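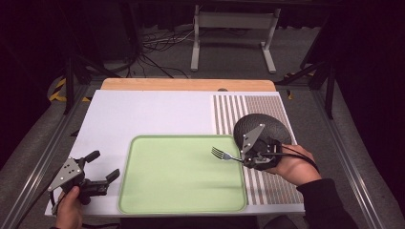

Workshop > Newsletter > Bench notes

Feb 9, 2025

The hand grippers on the Prindura table get a pad check every 3,000 grasps. The right one reached 3,114 before we got to it, so please read the counter when you sign off.

Wipe the pads with a dry cloth, then close the jaws on a fork handle and tug. If it slips, change both pads – never one. Spares come from Ivix in packs of 4. Check the cables at the wrist too.

2 shares | 2 comments

Are the August pads still good?

Yes, if the bag is sealed.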